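**Swapped controllers in sim, same arm, same gripper - results inside!**

**runa_mockus**
OK so I finally got both controllers running in the simulator and I've been grinning all weekend. Same black arm, same gripper, same short box on the mat. The only change is Navow (impedance) versus Bendach (plain position control).

Top-down grasps only for now. I ran 1,202 tries with each one. Navow missed 81, and Bendach missed more than twice that, mostly by pushing down too hard on the top before closing.

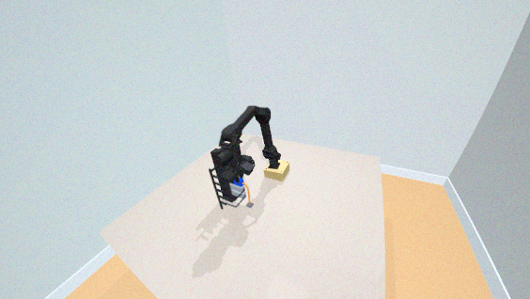
The approach height matters way more than I expected. Drop it a hair and Bendach gets really grumpy, while Navow just sort of settles onto the box (so satisfying to watch!). Next up is tilting the wrist.

- Rūta

**chaturvedi_fan**
Love this, but I don't buy it yet. Contact in sim is forgiving if your friction is set high. What are you using?

**gunars_k**
Agree with the above. I did over 2,176 grasps on the bench in August with Bendach and it was fine once I cut the descent speed. Did you tune both, or just the one you like?

**runa_mockus**
Ha, fair. Navow got an evening of tuning and Bendach got the defaults. Friction is the default too. I'll slow the descent and rerun.

**gunars_k**
Try half speed first. I can send you my gains file.

**chaturvedi_fan**
And randomize the box position a bit, please. I still think the gripper is your real bottleneck - wider fingers would hide most of this.

**runa_mockus**
Wider fingers is cheating, lol. But yes to the gains file, Gunārs! Rerun starts tonight.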